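About Jaltar

Jaltar is an entertainment and celebrity news site. We cover engagements, weddings, new babies, reality TV, soaps and the odd awards show. Most of our readers are in the US, with a good number in Brazil and Portugal who read us in English.

The site was started by Kátia Lins and Everaldo Macedo, who had both worked on the TV pages of a weekly magazine. For the first year it was a newsletter called Evitport, sent out every evening to 1,000 subscribers. The website opened under its present name in October 2022 and the newsletter was folded into it that December. Old Evitport issues are still in the archive, minus a few with broken links.

What we publish

We post about 35 stories a week. Most are short news items taken from interviews, broadcasts and the public social media accounts of the people involved. We link to the original post or program whenever it is still online. Longer pieces, such as season recaps and interviews, go up on weekends.

We do not run stories about the health of a celebrity's children, and we do not buy paparazzi photos. Pregnancy news is published only after the parents or their representative have announced it. If a couple has split and neither has commented, we wait.

Where we are

Our office is on the second floor of the Brandão building, above a travel agency. There are four of us on staff. Kátia edits the news pages and Everaldo looks after TV and the recaps. Freelance writers cover red carpets and premieres.

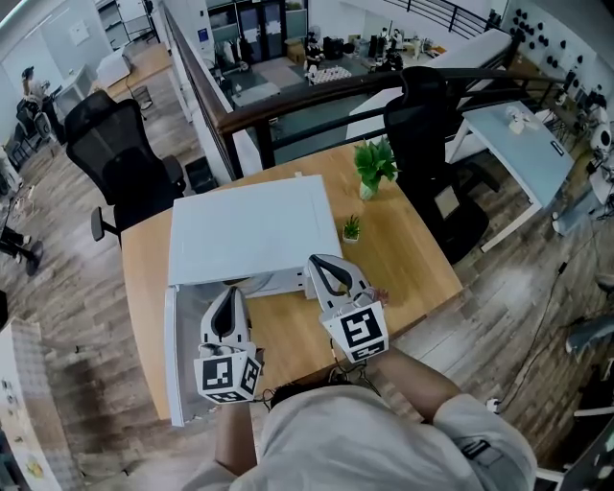
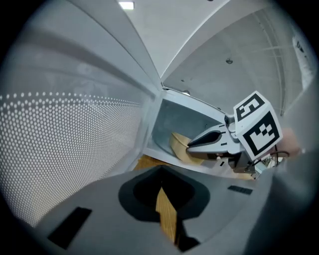 Who owns us

Jaltar is owned by its two founders. Marisholm, a small ad sales company, sells the advertising on the site and has no say in what we write. Paid posts carry the word "Sponsored" above the headline and are written by a separate team at Marisholm.

Corrections

If we got a name, a date or a quote wrong, use the contact form and choose "Correction" from the menu. Please include the headline of the story. Changes to facts are noted at the foot of the article with the date they were made. Spelling mistakes are fixed without a note.

Write for us

We take pitches for recaps and interviews. Send a short outline and links to two published pieces. We reply to every pitch, though it can take a couple of weeks during awards season.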